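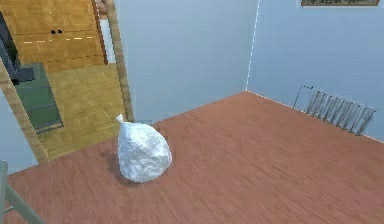

Emiliano Sepúlveda had been promised a miracle before, so he read the Fernandes contract twice and then held it up to the kitchen light.

"They'll pay 2,616 dollars," his sister said. "For water."

"For the rights to water. On a block where Dad dug four holes and hit rock."

The man from Fernandes had walked the back paddock in January with a bent wire and a very clean hat. The wire dipped by the old tank. It dipped again near the ute, where Emiliano happened to know there was a buried drum.

"He was nice," she said.

"He was lovely. He wants a 356 dollar lodgement fee."

She turned the kettle on and said nothing for a bit. Outside, the neighbour's dog was going off at the galahs.

"The Camiers signed."

"Have the Camiers been paid?"

"They're expecting it any day."

Emiliano folded the contract and put it in the drawer with the Brukix solar brochure and the letter about Grandad's Spanish estate. Then he took a torch and went out to the old tank, telling himself he was checking the gate. He stamped on the ground a few times and listened.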